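Wer bei Jasmina Mujić in der Werkstatt steht, bekommt erst einmal ein Tuch in die Hand gedrückt. »Nicht gucken, fühlen!«, sagt sie und lacht. Seit sieben Jahren leitet sie bei Petek die Textilpflege, und ich habe selten jemanden getroffen, der so mitreißend über Handtücher reden kann. Für Leihwäsche zuständig, könnte man nüchtern sagen. Aber dann erzählt sie von Schlingen, Kanten und Säumen, und eine Stunde ist weg.

Am liebsten sind ihr die grauen Mikrofasertücher. »Die Leute halten sie für die langweiligen im Regal«, sagt sie. »Dabei hat jedes so ein schönes Relief, diese vielen kleinen Schlingen! Streichen Sie mal dagegen.« Ich streiche. Es kribbelt an den Fingerkuppen, und sie freut sich, als hätte sie das Tuch gerade erst erfunden.

818 Stück sind bei ihr im Umlauf, gewaschen wird bei 43 Grad - eine Zahl, auf der sie besteht, auch wenn ihr Kollege Ezequiel Rivas jedes Mal die Augen verdreht. »Auf der Maschine steht vierzig«, sagt er. »Aber Jasmina hat nachgemessen.« Weichspüler kommt bei beiden nicht ins Haus. »Der legt sich auf die Fasern, und dann schiebt das Tuch das Wasser nur noch vor sich her«, erklärt sie.
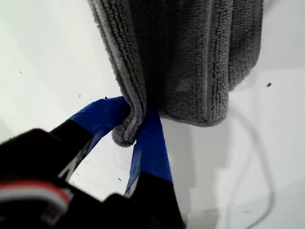

Richtig in Fahrt kommt sie beim Thema Ecken. »Ich fasse ein Tuch immer an der Ecke an, nie in der Mitte. Dann fällt es von allein, und ich sehe sofort, ob der Saum sich verzogen hat.« Die eingefasste Kante ist für sie das Wichtigste überhaupt. Gibt dort die Naht nach, wandert das Tuch in Rivas' Korb und wird nachgenäht. »Er kann das viel schöner als ich - das dürfen Sie ruhig schreiben!«

Und zu Hause? Da falte sie auch nicht anders, sagt sie, zweimal längs, einmal quer, die Kante nach innen. Nur ihre Geschirrtücher dürfen knittern. Im September will sie eine neue, dickere Qualität ausprobieren, die ersten Muster liegen schon auf ihrem Tisch. Ich darf noch eines anfassen, bevor ich gehe. »Na?«, fragt sie. Sehr weich, sage ich. »Warten Sie ab, wie es nach der zehnten Wäsche ist.«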